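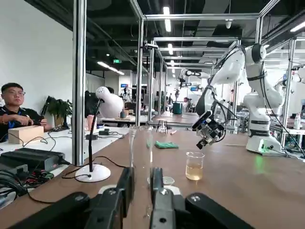
Reading a Calibration Certificate for Volumetric Glassware

Several members wrote in after the last issue to ask what the numbers on a glassware certificate mean and which of them belong in a lab notebook. The short answer is that most certificates carry four values worth copying: the nominal volume, the measured volume, the expanded uncertainty and the reference temperature. The longer answer follows.

Nominal volume is the figure printed on the vessel. Measured volume is what the calibration lab found, nearly always by weighing water and converting mass to volume. The conversion depends on the density of water at the test temperature, on the buoyancy of the air, and on a small correction for the expansion of the glass. If the certificate states a reference temperature of 20 °C, all of those corrections have already been applied. Do not apply them again. This is the most common error in the worksheets members send us for review.

Expanded uncertainty is usually given with a coverage factor, written k = 2. To combine it with other sources in your own budget, divide by the coverage factor first to get the standard uncertainty, then add the squares. Gijs Visser, who keeps our worksheet templates, reports that the division is left out often enough that the new template now does it in a locked cell.

A certificate applies to one vessel. The serial number etched on the glass must match the number on the paper. A batch certificate is a different document and supports only the statement that the batch met its tolerance class. For routine dilutions the tolerance class is enough, and there is no reason to pay for individual values.

Delivery and containment

Glassware marked TC is calibrated to contain. Glassware marked TD is calibrated to deliver, and the stated volume allows for the film left on the wall. The two are not interchangeable. 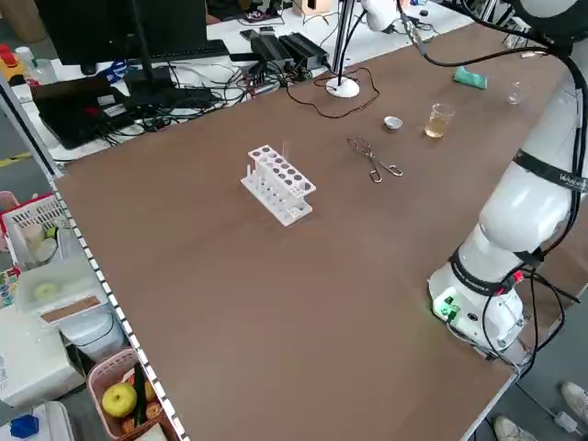

A TD vessel emptied faster than its stated delivery time will leave more liquid behind than the calibration assumed. Where the certificate gives a waiting time, record that you observed it. Where it gives none, drain against the wall of the receiver, keep the tip in contact until the flow stops, and do not blow out the remainder unless the pipette is marked for it.

Graduated beakers are outside this discussion. Their marks are a guide to filling and should not appear in an uncertainty budget.

Recalibration intervals

No single interval suits every lab. Borosilicate glass is stable in ordinary use, and the usual causes of drift are etching by strong alkali, chipped tips and repeated oven drying at high temperature. Sihan Guo went through the check records at the Irkberg teaching lab, which cover 1,743 weighings, and found that the vessels outside tolerance were mainly those used for hydroxide solutions. The lab now keeps a separate set for alkali and checks it twice as often as the rest.

An in-house check needs a balance with suitable resolution, distilled water left to reach room temperature, a thermometer and a weighing vessel with a lid. Ten replicates are preferred. Record air pressure as well if your worksheet calculates buoyancy.

The revised worksheet is dated 3/18/20 and replaces the earlier version. Comments should reach Gijs before the June issue closes.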